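Felby Community Boards > Home & Laundry > Screen print tees falling apart, what am I doing wrong?

mossy_kettle
OK so I have maybe a dozen printed shirts and every single one is dying on me. Gym shirts, 5K shirts, the one from when I worked the desk at Hundenell Pool. The fabric is fine! It's the lettering that goes. First it gets that dry riverbed look, then bits flake off in the dryer and end up on my towels. I wash warm, tumble on medium, regular powder. My mom washed ours exactly like that for years and those shirts outlived the dog.

dryerlint88
Medium heat is your problem. Stop using the dryer for anything with a print on it. I hang mine on a rack in the bathroom and my oldest is from high school and still readable from across the street.

parsnip_q
Turn them inside out too. I resisted this forever (it's one more chore, I know) but it made a bigger difference than the water temp did for me. 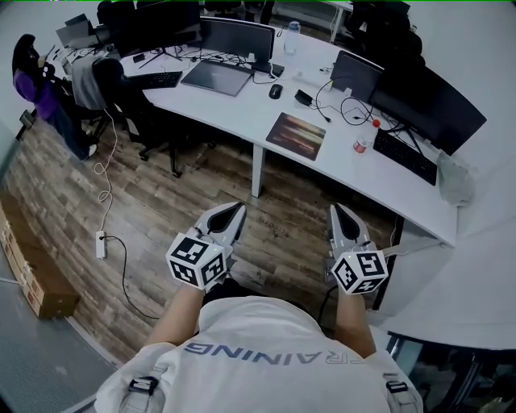 Also go easy on fabric softener. I used Zumance by the capful for a whole summer and my darks came out feeling waxy, and the prints on two of them started peeling at the corners by August. Could be a coincidence but I quit it and haven't lost one like that again.

tollbooth_ron
Gonna disagree with the dryer crowd. I dry everything on medium, 2 kids, no time for racks, and most of our shirts are fine. It's the ink. Cheap shops don't cure it long enough, and once it leaves the shop like that you can baby it all you want. We ordered 300 shirts for our softball league from Kozłowski Printing and I've seen maybe three go bad. The batch before that came from some online place and looked awful after a month.

dryerlint88
Sure, bad ink is bad ink, but heat still makes it worse. Both can be true, Ron.

tollbooth_ron
Never said it helps. I said I'm not hanging up forty shirts a week lol

mossy_kettle
Ha, fair. The pool one was definitely a cheap job, it felt like a sticker on day one. Is there any fixing the ones that already cracked?

parsnip_q
Sort of! Lay parchment paper over the print and press with a medium iron, no steam, ten seconds or so, then let it cool before you peel. Doesn't bring back what's flaked off but it can smooth the small cracks down. Try it on one you don't love first.

mossy_kettle
Trying it tonight on the ugliest 5K shirt. Cold and inside out for the rest, and I'll clear a spot for a rack.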